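Filed under: Flash Fiction

Rosário Esteves took the bus out to Ludlow on the first Sunday in December. The open day had started at ten, and by the time she signed in, more than 200 people had been through. A young man from Podau gave her a sticker and told her to stand wherever she liked.

She stood by the cloth with the grid on it and kept her purse under her arm. 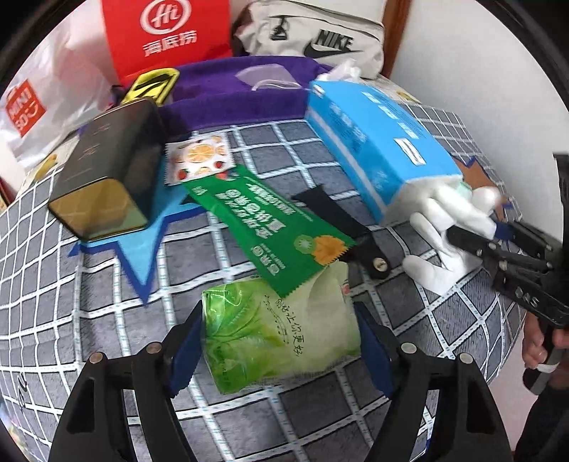
"Does it get paid for this?" she asked.

"The person holding the grippers does," he said. "By the hour."

Rosário had packed boxes at Lamptey for most of her life, also by the hour. She asked him if they were hiring. He went to find a form, and she put on her glasses.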